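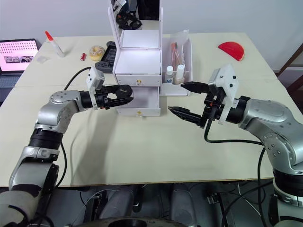 What is in this dataset?
Recipes, mostly. Toltero is a collection of handwritten family recipes, typed up line by line, with every unit of measurement kept the way the cook wrote it, including "one coffee cup, the blue one."

Toltero README

Maintained by Oanh Mạc and Tín Vương. Last updated 15th November.

Files
recipes.csv has one row per recipe.
units.csv has one row per unit, with our best guess in grams.
notes.txt is where we argue.

Columns in recipes.csv
id: a number. It means nothing, please stop sorting by it.
title: as written. There are 4 recipes called "Soup."
body: the full text, spelling mistakes included.
stains: yes or no. A grease stain over a number makes that number a guess, and we mark it with a question mark.
source: the family name, if they agreed to it. Otherwise blank.

How it was typed
Each card was typed twice, once by each of us, and the two versions compared. Where we disagreed, Oanh won, having grown up with a grandmother who wrote sevens like ones. The Đàm family cards were the hardest — 40 of them, in pencil, on the backs of gas bills.

Known problems
Oven temperatures are a mess. "Hot" appears in both Fahrenheit and Celsius households and we have left it alone.
Baking times under 30 minutes in the cake recipes should be treated with suspicion.
Version 2 dropped the accents from every title. They came back in May.
Row order changes between releases. See id, above.

Use
Free for anything non-commercial. If you cook from it, the gram values in units.csv are ours and the families should not be blamed for them. Corrections go to Tín, preferably with a scan of the card.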